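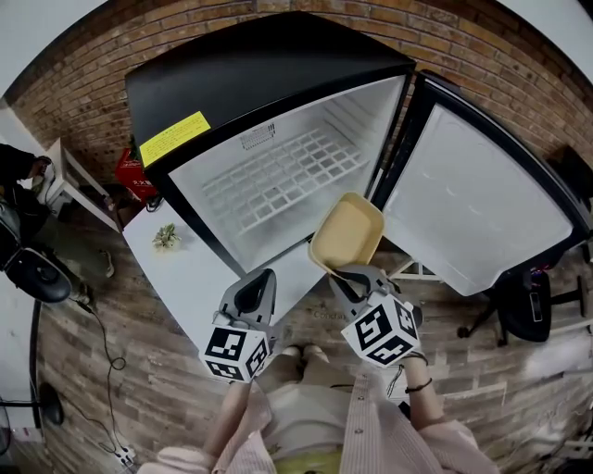 According to Lacey Bellamy, I gave up on the Pultine bike too early in my last post, and after the final round at Bastora I have to say she was right. I wrote in March that it would never finish a full race. It finished every one it started from then on, and on the last weekend it came home fourth.

For anyone new to this, Bastora is a small track and the club series there runs mostly older 600s. There were 30 entries for the final round and 17 made it to the flag in the main race. The rest either crashed in the wet first half or parked it when the rain tires gave up on a drying line.

The number I keep going back to is 521. That is how many racing laps the Pultine bike did this season, going by the club's own lap charts, and it did them all on one engine. Plustance built it over the winter and charged a fair bit more than the shop the team used before. I thought it was a waste of money for a club racer and said so on here.
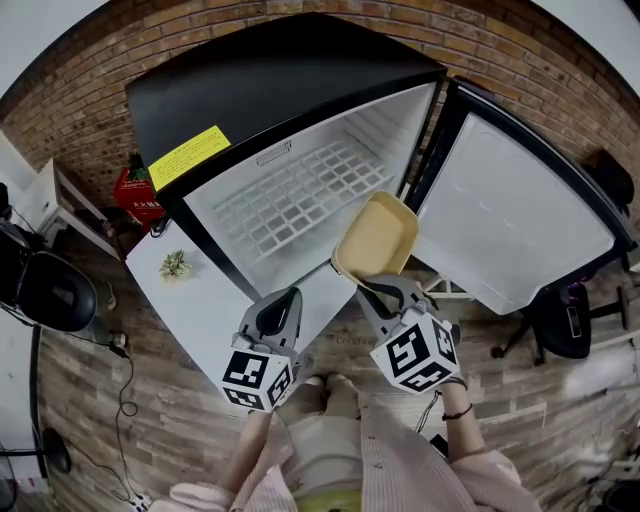 Glenys Mapplebeck wrote in to say that the engine is only half of it and I should look at the gearing. She has a point. Rudd was down on power all year and still beat most of the field out of the last corner, using a sprocket two teeth bigger than anyone else near him. It cost him on the back straight. In the dry he got passed there nearly every lap and took the place back in the slow stuff.

I timed a few of those laps from the bank with a stopwatch, so take this with some caution, but he was losing roughly half a second on the straight and getting all of it back by the hairpin. 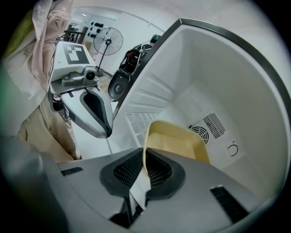 Race notes

The start was delayed 15 minutes for standing water at turn two. When they did go, Rudd led into the first corner and ran wide. The Pultine bike went from ninth to sixth on the first lap and stayed there until the track began to dry.

The two guys ahead of it were on full wets and stayed on them. One dropped back with his rear tire coming apart – you could see bits of rubber on the seat when he pulled in. The other just got slower. Rudd got back up to second and probably would have won with two more laps.
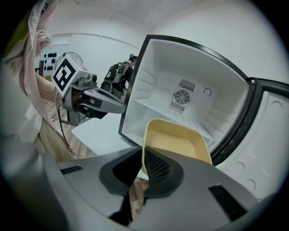
Mini fridge with the door open, and the yellow tray.

Results are up on the club page. The points have Rudd third overall and the Pultine bike sixth, and I make it fifth if the round that was stopped early is counted at half points. I have emailed to ask about that.

The entry form for next year opens in March. I still need a new set of leathers before then, so if anyone has a 42 long to sell, let me know.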